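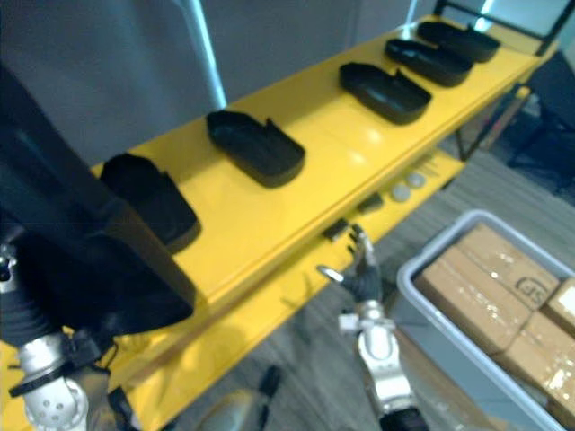 The trays have a home now

Anyone who worked the packing floor before April will remember the old arrangement for trays, which was that there wasn't one. Trays lived in stacks. The stacks lived wherever the last person had been standing when they ran out of patience. If you needed a tray, you took one off the nearest stack, and if the nearest stack was holding up somebody's coffee, you went to the next one.

This has been replaced by a rack. It is yellow. It has two tiers, a very shiny top, and a memo.

The memo is the work of Anjana Gunawardena, who moved over from the Dremley site in the spring and asked on her first morning where the empties went. She was given four different answers by three people. By lunch she had a tape measure out. The yellow was a separate discussion, and it went on longer than the one about the budget. Suqin Qin wanted gray, on the grounds that everything else in the building is gray. Anjana pointed out that this was how we had lost a pallet jack for most of a winter.

So, for the benefit of second shift, who have been getting all this by rumor, the rules as they currently stand:

Black trays go on the top shelf, in a line, lying flat, open side up. One deep. They do not nest there. If you have a stack, the stack goes on the floor cart and you feed the rack from it. We know that stacking is faster. It is faster for you, and then the person at the next station has to pry two trays apart with a thumbnail, and we have all heard what Jozef Willems says when he does that.

The notch in the end of the tray should face the same way as its neighbor's. Which way is still being argued. Lotte Smits says toward the dock, the kitting bench says toward the bench, and for the moment the ruling is that whoever puts the first one down decides for the rest of the row. This has given certain people a reason to come in early.

The bottom shelf is for trays going out to be washed, and only for those. It is not for gloves, half a sandwich, or the spare Plorkix labels. The labels have their own drawer, and have had it since the drawer was bought for them.

We ordered 600 new trays from Urnari to go with the rack, and 200 of them turned up in the first delivery. The remainder are said to be on their way. They are the same shallow pattern as the old ones, with the raised rim and the rounded corners, so please don't sort old from new. Xinyi Lu tried it for an afternoon and reports that the only reliable difference is that the old ones have somebody's initials scratched in the bottom. (If your initials are J.W., she would like a word.)

A few complaints have reached this desk. The shine, first of all. Under the overhead lights the top shelf glares, and if you stand at the kitting bench around two in the afternoon it is like being questioned by the police. Maintenance has offered matte tape. Anjana has asked them to hold off until she's sure that tape won't make the trays drag, and in the meantime suggests not looking straight at it.

Second, the length. From the near end, the trays at the far end look closer together than they are, and more than one person has shoved them apart to even things up and sent the last one over the side. They were fine where they were. Walk down and check before you correct anything.

Third, Suqin would like it recorded that gray would not have glared. It is recorded.

Over 2 dozen suggestions have gone into the box for what to call the rack. Most of them can't be printed here. "The Banana" is ahead, followed by "Srour," after the people who made our previous shelving, the set that leaned. Voting stays open until the rest of the trays arrive, so take your time.

Questions about the rack go to Anjana. Questions about the sandwich go to whoever left it.

Print this item
E-mail this item

Recent items
Label drawer: a reminder
Floor cart wheels, part 2
Dremley transfers: who sits where
Lost and found, including one boot
Parking lot lines to be repainted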